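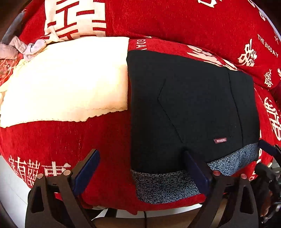 Hand-held gripper and folded black garment, home recording assignment.

Let the robotics club do laundry

The robotics club at Dekirthorpe has 26 members this year, and since October most of them have been folding clothes. They take a hand-held gripper home, record themselves moving shirts, towels and pants with it, and bring the recordings back. The club then uses them to train its arm, which the students named Mai. Some parents have asked when the real robotics will start. I think it already has, and I would like the school to keep the project for a second year.

The usual alternative is the Zulance league. Our students did it for three seasons. Every team gets the same flat field and the same plastic parts, and the schools with the most practice space tend to place well. A few students drive, a few build, and the rest hold tools. I don't want to run the league down, as it got a lot of them interested in the first place. But the work is finished the day the season ends, and the field is like no room anyone lives in. 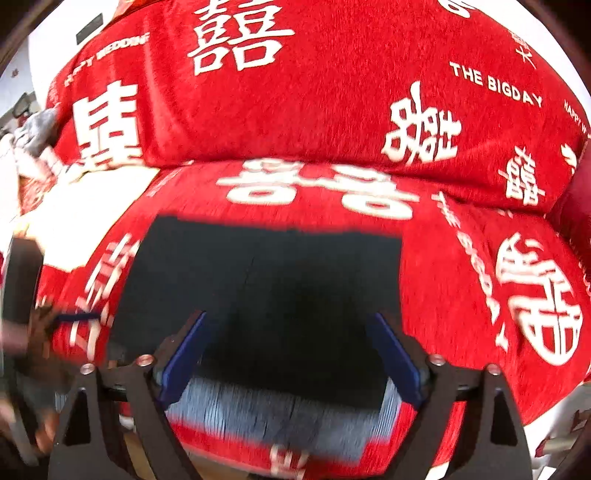
Homes are where a student learns how much a machine has to cope with. Cloth has no fixed shape, and every family's furniture is different. A black garment on a red sofa cover printed with double-happiness characters and THE BIGDAY in white capitals is a harder problem than a black garment on a bare table, and it is a fair one. The program has to work out which edges belong to the clothing and which belong to the lettering. A league field never asks that question. A student who has tried to line up two blue pads on either side of a piece of cloth will also have a better idea of what to ask of the arm.

The club has 333 recordings so far, and 67 were thrown out after review. The students did the reviewing themselves, and they argued over it – mostly over blur, and over what counts as a finished fold. I would put those arguments ahead of anything on the old scoring sheet.

There are fair complaints. The grippers are shared, so there is a waiting list. Families should be asked before a room is recorded, and the form we borrowed from the Proseo workshop is too vague about who gets to see the files. That form needs to be rewritten before the grippers go home again.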